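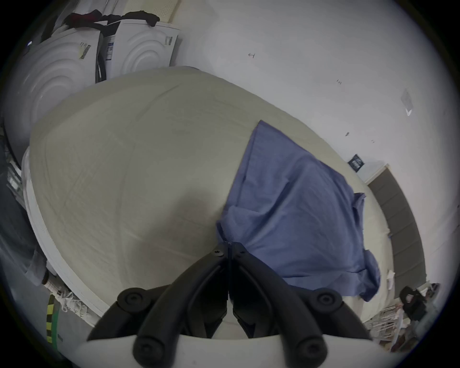 Dye notebook, September
Hatier bedding, olive, third attempt

Started 7:40 a.m. The Hatier people want olive. They have now described olive to us as "military but relaxed," "like the underside of a leaf," and "same as the sample, only less so." The sample was a scrap of cotton that had spent some years in somebody's window, so half of it is one color and half is another, and I matched the wrong half in attempt one. Attempt two matched the right half and then dried brown. We do not discuss attempt two except on the shelf where it lives.

Goods: cotton sheeting from the Sandis bolt, plain weave, cut and hemmed. Dry weight 1,911 g. Same bolt as last time, so if this one goes wrong I can't blame the cotton, which is a loss.

Scour
Soda ash and a little soap, held at a low simmer for two hours in the big Gunda. The lid on the Gunda still doesn't sit flat. Water came off the color of weak tea, as it always does with fabric sold as "prepared for dyeing." Second scour with soda only. Water came off the color of weaker tea. Rinsed until I got bored, then one more time on principle.

Spun out and weighed again because I wanted to know how much water I was carrying into the mordant: 3,825 g. So the cloth was holding its own weight and a bit more. Write this on the wall chart, please, whoever has the good marker.

Mordant
Tannin first, gallnut, 8% of dry weight. Left it in warm water through lunch. Then alum at 15%, which comes to 287 g, with soda ash added slowly to bring it up. It foamed when I added it slowly. I know what happens when it's added fast, and so does the ceiling.

Note that the alum tub has been relabeled "NOT SALT." It never said salt. I find the new label less reassuring than the old one.

Let the cloth sit in the alum overnight, turned twice before I went home. In the morning gave it a chalk bath, ten minutes, and a light rinse. No hot spots that I could find by eye, though the eye wasn't much good at that hour.

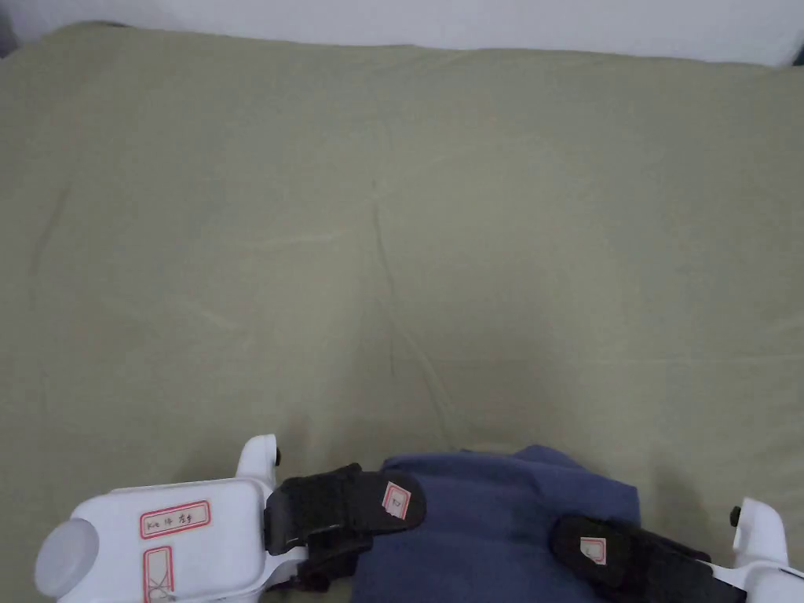 Yellow bath
700 g dried weld, chopped, from the Symonenko plot. Last year's crop, stored in paper sacks over the boiler. Smells like a barn with opinions. Soaked it overnight beside the mordant, brought it up to 160 F in the morning, and held it there an hour. Strained it through muslin. Strained it again through better muslin after a fistful of stalks got past the first lot.

A pinch of chalk in the liquor and it jumped from straw to a proper yellow in a few seconds. I've done this a great many times and still stopped to look at it.

Cloth in wet, bath at 140 F, an hour with stirring. The stirring is the whole job. Attempt one had a pale stripe across the top sheet that matched exactly the length of a phone call, and I've left the phone in the office this time. Pulled it a clear lemon, even on both faces. If Hatier had wanted lemon we could all have gone home.

Iron
This is where attempt two went to die, so in more detail than usual.

Ferrous sulfate at 2% of dry weight, 38 g, dissolved separately in a jug of hot water and stirred until there was no grit at the bottom. Last time I used 4% on the theory that a darker olive is still an olive. It's a brown. It is also a stiff brown, and stiff sheets would be a whole other conversation with the client.

Fresh pot for the iron, the enamel one with the red tape on the handle. Nothing else goes in that pot. If you want to know why, look up the pink skeins in last winter's book.

Lukewarm water, iron in, stirred well, cloth in all at once. Times as I wrote them on my glove:
one minute, no change worth writing down
three minutes, pea soup
five minutes, olive with too much yellow
8 minutes, there it was, out it came

Rinsed immediately, three changes of water. It keeps moving a little in the first rinse, so pull it a shade before you love it. I pulled it when I loved it and got away with it. 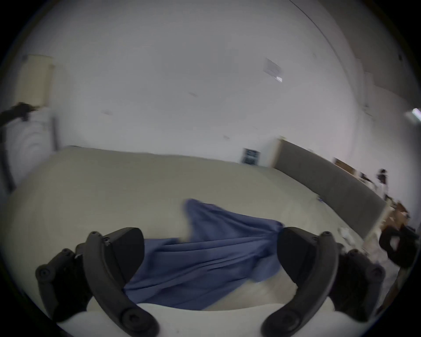

Drying and checking
Line dried indoors, no sun, pegged by the hems. Damp, it was darker than the sample. I had a bad half hour there and made tea. Dry, it came up lighter and grayer, and against the correct half of the Hatier scrap it's close enough that I had to check which was which by the fraying.

Rub test dry: clean. Rub test wet: a trace on the white cloth, greenish. Another rinse with neutral soap and the trace went down to something I could only see by wanting to.

Faults: one faint crease mark near a corner of the bottom sheet, from folding it into the iron pot. It'll sit under the mattress edge. I'd rather fix it than hope, but I've tried to fix crease marks before and what you get is two.

To do
Cut a swatch for this page before the whole lot gets packed.
Light test strip in the south window, half covered with card.
Order alum. Order a lid for the Gunda, or a flatter Gunda.
Weld exhaust bath is in the lidded bucket by the sink. Should give a second, paler yellow if used this week. After that it will announce itself.
Ask Hatier, in writing, whether the pillowcases are meant to match the sheets. I have a feeling about this.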